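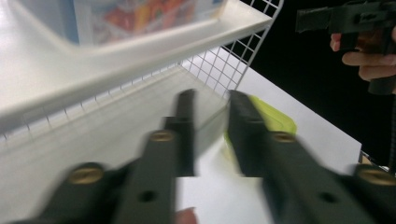 Running a hands-on gripper station at an open day: visitor flow and supervision

Pendo Nyanda
March 5, 2020

The Balness Institute will hold its public open day in June. The robotics laboratory has been asked to contribute one station, and we have proposed a demonstration of manipulation with hand-held grippers. A member of staff will carry out a short tabletop task with a gripper in each hand, after which visitors will be invited to try the equipment themselves. The institute received some 3000 visitors last year across all departments. We do not know what share of them will reach our floor.

The laboratory has given this demonstration before, but only to invited groups of 8 and always by appointment. We are therefore seeking advice from institutions that have opened similar equipment to the general public.

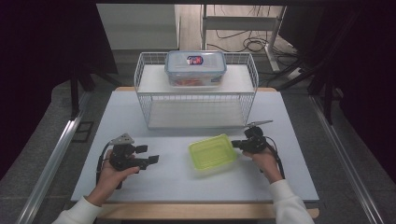
Our principal concern is the length of each turn. The invited groups were given as much time as they wished, and a careful visitor could easily spend several minutes on a single object. For the open day we intend to keep the same table, with the two-tier wire shelf at the back and the green tray in front of it, and to ask each visitor to complete one transfer only. The lidded food container on the upper shelf is the more demanding object, and we are undecided whether to offer it to the public or reserve it for staff. Each gripper also has a cable running from it, and the cables must be kept clear of visitors who are changing places.
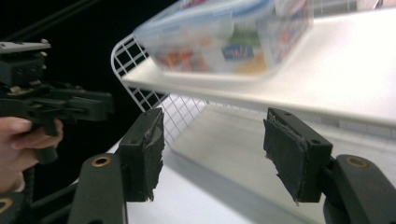 Specific points on which advice is requested

Should visitors be allowed to hold both grippers, or should one be retained by the demonstrator at all times?

Is a ticketed turn preferable to an open line, given that room 923 has a single entrance?

What minimum age have other institutions applied? Our safety office has not set one and has asked us to propose a figure.

How frequently should the finger pads be inspected during a full day of public use? 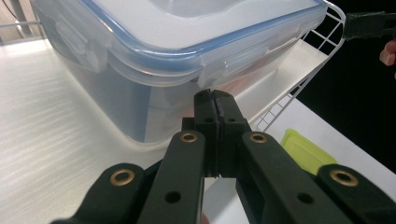

Gunhild Eskildsen

Our department at Clurnen has operated a comparable station at two open days, and I am able to comment on most of these points.

We recommend that visitors begin with one gripper. Those who complete the transfer may then be offered the second. Adults frequently find the two-handed task more difficult than they expected, and a first success with one hand keeps the turn short. The container should remain with staff, in my view. A lid that opens in mid-air stops the station while the contents are collected, and this happened to us more than once.

With one entrance I would use timed tickets, issued at a desk in the corridor. We allotted three minutes per visitor, including the change of position. Please also reserve a few untimed places late in the afternoon for visitors who need additional time or who wish to be seated.

Pads were inspected at each change of staff, and we kept a spare set at the station. A pad that has begun to lift at a corner should be replaced before the next visitor, as children in particular will pull at it. Cables were routed over the operator's shoulder and clipped to a vest. A taped line on the floor kept the remainder of the group at a suitable distance.

Hjalti Bach

We set the minimum age at 8 and had no complaints. Younger children watched.

Grethe Grímsdóttir

I would respectfully differ from the previous advice concerning tickets. At the Kirkegaard open day we issued them and found that many holders did not return, while others stood waiting beside an idle table. An open line with a posted waiting time served us better. The result may depend on how far the room is from the main hall.

On the question of age, hand size proved a more useful guide than years. Our demonstrator asked each visitor to close the empty gripper fully before being admitted to the table. A visitor who could not do so was offered a place beside the demonstrator and asked to choose the next object to be moved.

Pendo Nyanda

Thank you to all three contributors. We shall adopt the single-gripper start and the staff-only container, and will propose a minimum age of 8 to the safety office together with the closing test. Could Gunhild Eskildsen kindly confirm whether the vests were purchased or made in the department?

Gunhild Eskildsen

They were ordinary work vests from our stores, with the clips sewn on by our workshop. I can send the pattern for the clip positions on request.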